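March, p. 76, continued from the lease abstracts

Picked up the Fludmont bundle again after lunch. Aim for this entry: settle how we record deposit terms in the abstract sheet, so that the Salgado and Festesholm leases come out in the same form.

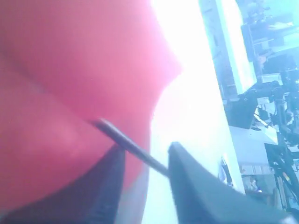
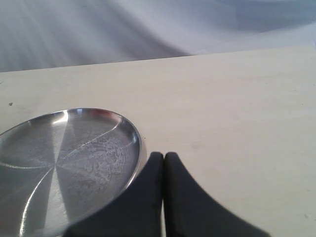 *Entry by Benedita Lobo, lease review bench. Initial in the margin if you change anything.*

**Break notices, Fludmont.** Clause 5 lets the tenant break on six months' written notice, conditional on payment of all rent due up to the break date. It says nothing on a refund of rent paid in advance for the period after. Have abstracted it as "no express refund" and left the apportionment field blank. Do not fill it from the rent schedule. The schedule apportions the first payment only.

**Deposit.** Held in a separate account, interest to the tenant. Withdrawal on 2 working days' notice. Top-up within 14 days of demand. The deed defines "Default" by reference to the lease, but the lease has no such definition. Query raised with the Plulodwood side, ref 1397. No answer yet. Until there is one, the sheet shows "undefined, see query".

**Salgado.** Two versions of the deposit deed in the folder. The later one drops the charge wording and has the money passing outright to the landlord, with a contractual duty to repay. The abstract currently follows the earlier version. Checked signatures: the later one is executed by both parties, the earlier by the tenant alone. Abstract to be redone from the later one. Fields affected are security type, insolvency note and assignment.

**Assignment.** Still unsure about the deposit on a sale of the reversion. Fludmont obliges the landlord to transfer it to the buyer and releases the landlord once the buyer covenants direct. Salgado has the transfer but no release. Festesholm is silent. Suggest three fixed entries for this field (transfer and release, transfer only, silent) and no free text.

**Sheet changes made**
- "Deposit held as" split from "Security type"
- date of deed now separate from date of lease
- query reference column moved next to the field it concerns

Old column order kept in the second tab until the Festesholm set is through.

To do: Festesholm plans, rights reserved over the rear yard, check whether the guarantor joined in the licence to alter. Page 3 of the licence missing from the scan, asked for it 4.15 pm.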